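Jostmont Compact Shelving, Series 3
Mobile storage for library collections

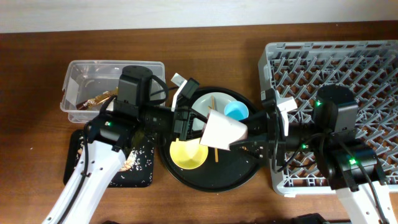

Tabletop with open storage container and tray.

Overview

The Series 3 is a rail-mounted mobile shelving system for academic and public libraries that need to hold a collection in less floor area. Carriages travel on steel rails and close against one another, leaving a single access aisle that opens where it is needed. Typical uses are bound periodicals, government documents, and low-circulation monographs moved out of open stacks.

Drive options

Manual: A three-spoke handle on the end panel turns a chain-and-sprocket reduction drive. No electrical supply is required.
Powered: Push-button control at each carriage, with a photoelectric safety sweep along the base. The aisle will not close while the sweep is interrupted. A hand crank is supplied for use during a power failure.

Both drives fit the same carriage. A manual unit can be converted later without unloading the upper shelves, although the bottom shelf on the drive side must be cleared.

Rails and floor

Rails are either surface-mounted with a ramped deck or recessed into a new slab. Surface mounting is usual in renovations. Floor loading must be confirmed by a structural engineer before an order is accepted — compact shelving concentrates far more weight than fixed stacks, and many upper floors are not rated for it.

Shelves

Shelves adjust without tools and accept the standard Jostmont bookend and label holder. Existing cantilever shelving from the Clillby range can be remounted on Series 3 carriages with an adapter bracket. Shelving from other makers is assessed case by case.

Specifications

Maximum carriages per aisle: 17
Shelf load, evenly distributed: 70 lb
Rails per carriage, standard length: 2
Aisle lock: keyed, standard on both drives
Finish: powder coat, light gray or sand
End panels: steel, laminate, or customer's own

Optional items

Akpalu aisle lighting, switched by carriage position
Canopy tops for areas under sprinklers or pipework
Pull-out reference shelf
Dust seals between carriages

Ordering

Send a floor plan with column positions, door swings, and ceiling height to the Grivbridge sales office. Include the total linear feet of material and the depth of the largest volumes. Quotations cover delivery and installation; moving and reshelving the collection are quoted separately. Orders for summer installation should be confirmed before June.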